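在渲染农场中配置多机 GPU 光线追踪任务

适用范围:Fluvell 渲染管理器,Linux 渲染节点,每个节点至少两块 GPU。Windows 节点的路径写法不同,其余步骤一致。示例中的管理节点主机名为 andholm,共享存储挂载在 /mnt/andel。

一、准备工作

所有节点必须使用同一版本的显卡驱动。版本不一致时任务仍会启动,但着色器缓存无法共用,每个节点都会重新编译一次。在管理节点上执行:

fluvell node list --driver

输出的第三列是驱动版本。发现不一致的节点,先将其置为离线状态,升级后再加入队列。

共享存储需要以相同路径挂载到每个节点。场景文件中的贴图引用一律使用绝对路径,相对路径在分发时会按节点本地的临时目录解析,结果是贴图丢失,材质显示为纯灰色。

二、建立节点组

在 /etc/fluvell/groups.conf 中加入以下内容:

group = rt_main
hosts = andholm-01, andholm-02, andholm-03
device = gpu
tile_size = 20
reserve_mem = 20

tile_size 决定图块占画面宽度的百分比。reserve_mem 是为系统和显示输出保留的显存百分比。无显示输出的节点可以把 reserve_mem 调低,但不要设为零,否则降噪阶段申请缓冲区时会失败。

保存后重新载入配置:

fluvell reload --groups

如果提示 group locked,说明该组仍有任务在运行。等待任务结束,或用 fluvell drain rt_main 停止接收新任务。

三、场景设置

打开场景的渲染设置,把引擎切换为 GPU 路径追踪,采样模式选“自适应”。最小采样数设为 27,噪声阈值保持默认值。含有次表面散射材质的场景收敛较慢,提高最小采样数比降低噪声阈值更有效,后者会使整幅画面的采样都增加。

几何体实例化应在导出前完成。Fluvell 不会合并重复网格,同一网格复制多份就会占用多份显存。

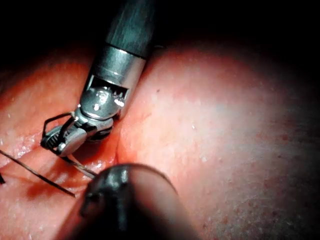
导出时勾选“打包加速结构”。打包后的文件体积较大,但各节点不必各自构建 BVH,首帧等待时间会明显缩短。变形动画不适用此选项,顶点位置逐帧变化,加速结构必须逐帧更新。

四、提交任务

fluvell submit scene.flv --group rt_main --frames 1-100 --mode tile

mode 有两个取值。tile 把单帧切成图块分给各节点,适合静帧和高分辨率输出;frame 让每个节点各渲一整帧,适合动画序列。帧数较多而单帧较短时用 frame,图块合并的开销在这种情况下会超过渲染本身。

提交后用 fluvell watch 查看进度。状态为 waiting 表示正在传输场景,为 building 表示正在构建加速结构,为 tracing 才是实际渲染。

五、降噪与合并

降噪必须在图块合并之后进行。对单个图块降噪会在边界处留下接缝,暗部尤其明显。在任务配置中写明顺序:

post = merge, denoise

降噪器需要反照率和法线两个辅助通道。缺少法线通道时程序不报错,只是细节会变糊,检查输出时容易漏过。

六、常见错误

显存不足(E_DEVMEM):先检查贴图尺寸,再检查实例化。Victor Owino 编写的脚本 texscan 可列出占用最大的贴图,位于安装目录的 contrib 文件夹。

某一节点始终空闲:多数情况是该节点的主机名在 groups.conf 中拼写有误,Fluvell 对未知主机只写日志,不弹出警告。

图块亮度不一致:检查各节点的色彩配置文件。使用 Mavromatis 色彩管理插件时,插件版本也须一致。Styliani Kourkoulas 在九月的更新中加入了版本校验,旧版需手动核对。

节点中途掉线:未完成的图块会自动退回队列,已完成的部分保留。重新上线后执行 fluvell node resume 加主机名,无需重新提交任务。

日志默认写入 /var/log/fluvell,按任务编号分目录存放。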